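Chapter 4
Can a Machine Do the Chores Yet?

If you have ever opened up an old computer to save a part or two before it went to recycling, you already know more about this chapter than you might think. You laid the thing on its side, you took off the panel, and then you stood there for a minute with your hands in the air, working out what to touch first. We are going to spend a good many pages on that minute, and on the fiddly half hour that tends to come after it.
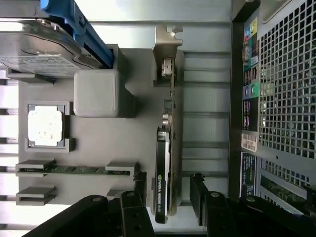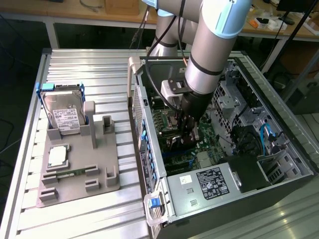 Figures 4.1 and 4.2. An opened desktop computer as a bench task, from the wrist camera and from beside the bench.

One reader of our first edition, Prendisex, wrote in to say that the whole question seemed a little silly to her, and she deserves to be heard before we go any further. Machines have been building cars for longer than I've been alive, she wrote, so why does your book act as if pulling a stick of memory out of a computer is the top of the mountain? My dishwasher does my dishes. My dryer dries my shirts. It seems to me the chores were mostly done years ago, and what's left is the folding.

We like this letter very much (it has been pinned over a desk in our office in Salem ever since), and we think she is about half right. Dishwashers and dryers really are machines that do chores, and they do them wonderfully well. But think for a moment about what you do for the dishwasher. You scrape the plates, you turn the bowls so they face the water, you find the one spot where the big pan will fit, and afterward you put everything back in the cupboard, where the good glasses go behind the everyday ones. The machine has been given the part of the chore that can happen inside a closed box. You have kept all the rest, and the rest is what this chapter calls handling.

Factories made much the same bargain. On a well-run line, each part comes to the machine in the same place, facing the same way, time after time. A great deal of clever work went into making sure the machine would never have to wonder about anything. Taking things apart is a different sort of job. A used computer may have a screw missing, a cable tucked where no cable was meant to go, or a latch that somebody forced and bent. The drive may slide out on its rails like a drawer, or it may stick, and you can't tell which until you pull.

Let us put some numbers on it, so that we have something to argue with. At the Garkham repair shop, whose work we will follow through the rest of this unit, a trial ran through most of February with one arm and one simple rule: a person could watch but could not help. The task was to remove a memory module from an open computer and set it down in its place on a tray. Out of 96 tries, the arm finished 52. A person at the shop does the same job between sips of coffee and would be embarrassed to miss once.

Now, you can read that result in two ways, and I would ask you to try both of them on before you choose. The gloomy way is that the arm failed 44 times at something most of us could learn in an afternoon. The cheerful way is that it finished more than half of them at all, with no person steadying the case or holding a cable to one side! The people who ran the trial were on the whole cheerful, though they did notice that most of the failures came at the very same moment, when the latches at the ends of the slot had to be pressed open before the module would let go. Your thumbs do this without being asked. They push, they feel the small give, and they stop pushing. Getting a machine to stop pushing at the right time is a harder problem than getting it to push, and Section 4.2 is given over to it entirely.

We will also spend some time on home chores, where the trouble is of another kind. A shop can bolt down its bench and build a tray with a spot for each part. Your kitchen won't hold still like that, and you probably wouldn't want it to. In Section 4.3 we follow the Cosus laundry project, which set out to fold towels and ended up spending most of its first year on finding the corners.

Before you read on, please do one small thing. Choose a chore you did today, any chore, and write down every time your hands changed what they were doing. Keep the list somewhere safe, as you'll need it for the exercises at the end of Section 4.1.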